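件名: Re: [zelen-ml] 毛糸の残り、みなさんどうしてます?
差出人: 三宅
日付: 03/02/2026

みなさん、こんばんは。三宅です。ご無沙汰してます!

Kadriさんの投稿、うんうんうなずきながら読みました。返事を書こうと思って毛糸の引き出しを開けたら最後、気づけば夕飯の支度の時間を過ぎていて、結局うちはうどんになりました(家族には好評でした)。

Kadri Lukoševičiusさん wrote:
> 12月の交換会でいただいた糸も含めて、半端な毛糸が
> とうとう押し入れの下段からあふれました。
> 全部で55玉あります。うち巻き直してあるのは7玉だけ…。
> 捨てるのは忍びないし、かといって大物を編むには
> 色も太さもばらばらで。
> みなさん、残り糸はどう分けてしまっていますか?
> 色別? 太さ別? それとも素材別?
> あと、Jatelierの中細、洗うと伸びるという話は本当でしょうか。

まず太さ別か色別か問題ですが、私は断然、太さ別です。というのも、以前は色別でやっていたんですよ。見た目がきれいで、引き出しを開けるたびにうっとりしていました。でもいざ編み込みの帽子を作ろうとすると、この赤は並太、あの赤は中細、その隣の赤は何だかわからない、ということになって、針を出したりしまったりで一向に進まない。で、ある日思い切って全部ひっくり返して太さで分け直しました。見た目は正直かなり落ちます。茶色とピンクと黄緑が隣同士でぎゅうぎゅうです。でも編み始めるまでが早い!

素材はというと、ウールとそれ以外だけ分けています。もっと細かくやっていた時期もあるんですが、アクリル混なのかナイロン混なのか、帯のない糸はもうわかりませんよね。触ってチクチクしたらウール、くらいの雑さです。詳しい方に怒られそう。

帯といえば、帯は絶対にとっておいたほうがいいです。私は玉の芯に丸めて押し込んでいます。前はノートに貼っていたんですけど、どの糸の帯だったか結局わからなくなりました。端っこの糸を少し切って一緒にホチキスで留めておけばよかったんだと、あとで母に言われました。母はそういうところが几帳面で、私には遺伝しませんでした。

Jatelierの中細の件、うちの場合は伸びました。メリヤス編みのベストで、洗ったあと裾が2センチ下がりました。ただ私は編む手がかなりゆるいほうなので、糸のせいばかりとは言えません。Tanさんのところのお店で同じ糸の見本を触らせてもらったときは、しっかり詰まった編み地でびくともしていませんでした。なので、ゆるい手の方は針を1号落として、スワッチを洗ってから本番、でどうでしょう。スワッチが面倒なのはよーくわかります。私もベストのときはさぼりました。はい、それが敗因です。

それから使い道ですが、半端糸でいちばん減るのはやっぱりモチーフつなぎだと思います。テレビを見ながら一枚、お湯が沸くまでに半分、みたいに進むので。ただし、つなぐ糸だけは同じ色でたっぷり用意してください。私はここをけちって途中で足りなくなり、400グラムも買い足しました。残り糸を減らすはずが、また残り糸が増えるという…。つなぎ糸は生成りが無難ですけど、濃いめのグレーも色がぐっと締まって好きです。
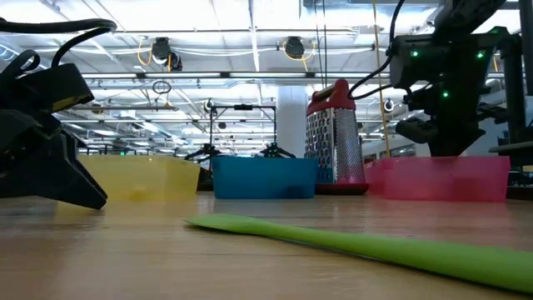
分けるときの入れ物の話もしておきますね。紙箱は軽くていいんですが、底が抜けるのと、何より蓋を開けないと中がわからないので、私はだんだん使わなくなりました。台の上に黄色や青のふたなしのプラスチック容器をこうやって横一列に並べて、片っ端から放り込んでいくやり方が、私にはいちばん合っています。黄色いほうみたいに光が透けるものだと、横からでもだいたいの減り具合が見当つきそうですし、青のように透けない低めのは、見せたくないからまった糸(あるでしょう?)向きかなと思います。中細は黄色、並太は青、と決めてしまえばラベルもいりません。ただ、ふたなしのまま置きっぱなしにすると埃と虫が心配なので、仕分けが終わったらウールだけは袋に入れて口を閉じてくださいね。

虫よけは、私は昔ながらの樟脳派です。においが苦手な方もいるでしょうし、ラベンダーの匂い袋で足りているという話も前にこのMLで出ていましたよね。過去ログを探したんですが見つからず。どなたか覚えている方、教えてください。

あ、それとGirkixの玉巻き器、うちのは最近カタカタいうようになって、巻いている途中で糸がすべり落ちます。軸のところに油をさしていいものか迷っています。同じのをお持ちの方いらっしゃいませんか?

Kadriさん、残りの玉も巻けたらまた様子を聞かせてください。うちの近くまでいらっしゃることがあれば、お茶でも飲みながら一緒に巻きましょう。黄緑の並太、よかったらもらってください。ほんとにたくさんあるので。

三宅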